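Brosside gripper comparison

The Brosside gripper comparison is a series of trials in which several two-finger grippers and two arm controllers are tested on the same handling tasks. It was started by Dirk Vandenberghe at the Jamden laboratory and is carried out first in simulation and later on real arms. The name comes from the building where the first test table was installed.

Background

Before the comparison existed, the laboratory chose grippers mostly from data sheets. The sheets give the closing force and the stroke, but they say little about how a gripper behaves when it is mounted on an arm that must reach over a table beside a second arm. In the first year, two grippers with nearly the same values on paper gave very different results with boxes and trays. Vandenberghe proposed that every new gripper should pass the same eight tasks before it could be bought in larger number.

Simulated stage

The simulated stage runs in a program called Yilma, which was written in the laboratory and is used also for teaching. The geometry of the table, the arms and the fingers is taken from the drawings of the real cell. Friction is set by hand for each pair of materials, and this is considered the weakest point of the method.
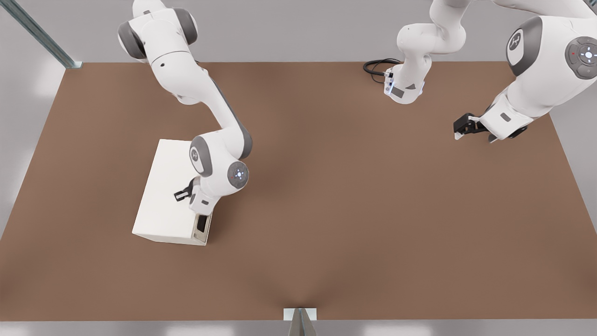 Controllers are compared in Yilma by giving both of them the same start position and the same goal. The older controller, Sulleo 1, plans each arm separately and stops one of them when the distance between the arms becomes too small. Sulleo 2 plans for both arms together. The box task belongs to the group in which this difference is easy to measure. A plain white box lies on the left part of the brown table, turned a little, with a dark rectangular opening at the right end of its front face. The left gripper is placed just above the top of the box, with its fingers pointing down and to the left, while the right gripper holds nothing and stays over the free part of the table. A run is counted as good if the box is moved to the goal and neither arm touches the other.

In total, 335 runs of the box task were made with each controller. Sulleo 1 finished 164 of them, and Sulleo 2 finished 273. Most of the failed runs with Sulleo 1 ended with a time limit, and collisions were rare.

Real stage

Only grippers that pass the simulated stage are mounted on the real arms. The tasks are the same, but the order is changed so that the heavy objects come last, when the fingers have already some wear. Rubber pads are replaced between two grippers and not between two tasks.

Criticism

Some users of the results have objected that the tasks favor grippers with long fingers. Short fingers do well with trays but lose many points with boxes. A second set of tasks with smaller objects was added in February, and its results are listed separately from the older ones.

See also

Dual-arm manipulation
Motion planning
Parallel gripper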